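Workshop > Galleries > Wood and Handles

The Handle Drawer at Plendthorpe

August | by the Clararlow workshop desk

Anyone who has spent time in the back room at Plendthorpe knows the handle drawer. It sticks in damp weather, it has to be lifted a little as you pull, and it holds more odd bits of wood than any drawer that size has a right to. I promised last winter that I would go through it properly and put together a page for the people who keep writing in to ask what we use for this and that, and now that the evenings are long and the windows can stay open, I've finally run out of excuses!

Most of what's in there came to us from the old Akgate joinery when it closed its doors. They let us have 196 pieces in apple crates, all sizes, some finished and some barely started, and we have been working our way through them ever since. I had meant to be strict and keep only what we would use. You can guess how that went.

Where things live

The drawer is split into 4 sections with strips of scrap pine. Files and rasps go at the front, chisel handles behind them, then the knobs and drawer pulls, and at the very back the blocks — the plain, long ones that people pass over until they pick one up. If you come to the open bench, please do pick one up. The weight of a block in your palm will tell you more than I can in a paragraph, and you'll soon find you have a favorite.

On finish

We get asked about this more than anything else. For handles that will be held a good deal we like oil, put on thin and rubbed back with a rag, then left alone overnight and done again. Three coats is plenty for most things. Wax goes on last, and only a little of it, or the handle gets slippery on a warm day. The Govindasamy pattern book, which we lean on for nearly everything, says to sand to a fine grit and stop there, and I have come around to that after years of fussing. 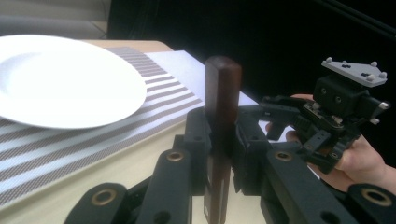 Rounding over a top edge is the part I enjoy most, and I'll happily lose an afternoon to it. Start with a block plane and take the corner down in a few light passes, then move to a strip of sandpaper pulled back and forth the way you would shine a shoe. Check it with your thumb as you go (your eyes will let a flat spot slip by, your thumb won't). Leave the faces flat if the handle needs to sit snug in the hand, and keep the curve for the places where the palm rests.

There are 14 blanks set aside for the beginners' bench, on the shelf under the window. Take one, take your time with it, and put your name on the bottom in pencil so it's still there for you when you come back.

Recent galleries

Plane Irons and How We Store Them
The Akgate Crates, Opened
Knobs, Pulls and Pegs
A New Top for the Long Bench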